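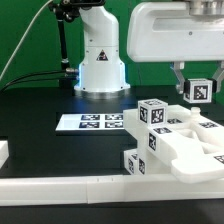 Review: The Piva Marker Block Set in a Student Robotics Course

Nerkbridge Engineering Department, Equipment Reviews
24 Apr 2019

The Piva set is a collection of white building blocks supplied by Dervishi for use with tabletop robot arms. The department purchased 2 sets for the spring course in automation and assigned them to the student assembly project, known locally as Waroteck. The project asks each team to program an arm to build a freestanding structure from a written plan. This review covers the use of the set through the end of March and is intended for other schools considering a purchase.

Contents and construction

The set includes cubes, long beams, upright pieces, flat plates and curved sections. Many of the pieces carry square black-and-white markers, which allow a camera to report the position of each part to the control program. The pieces are matte white, and the printed patterns stand out well against them. A black tabletop and a green backdrop were used throughout the course, and detection was dependable under ordinary room lighting.

The cubes are the most useful parts for beginners. They are small enough to fit between the fingers of the gripper, and with markers on more than one face they can usually be identified from the side as well as from the front. Teams that began with cube placement were ready for beams after two sessions.

Use in class

The course enrolled 15 students, of whom 13 completed the full project. The first exercises call for stacking blocks and reading their positions. Later exercises introduce bridges, in which a long block must be laid across its supports before anything is placed on top. 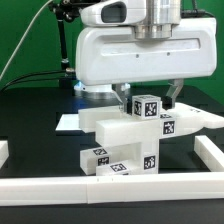 Work at this height demands patience. An error of a few millimeters in a lower block is carried upward, and several teams found that their programs required a second position check before the fingers opened. The instructors now require this check in all submitted work. Students were also asked to plan the approach of the gripper with care – the housing is wide, and it can hide a marker from a camera at the very moment the reading is needed.

The curved pieces received mixed reports. They make the finished structures more interesting, but the printed guide gives little advice on where they should be gripped. Most teams left them until last.

Durability and documentation

After one term of regular use, the blocks show light scuffing at the corners and no cracks. Two markers began to lift and were replaced from the spare sheet. The guide runs to 85 pages and is clear on calibration, though the section on camera placement is brief and should be expanded.

Recommendation

The department recommends the Piva set for upper-level classes and for clubs that already have access to an arm and a calibrated camera. Schools without such equipment should consider the cost of the complete station before ordering. A second order of cubes and beams has been approved for the fall course, and the curved sections will remain optional.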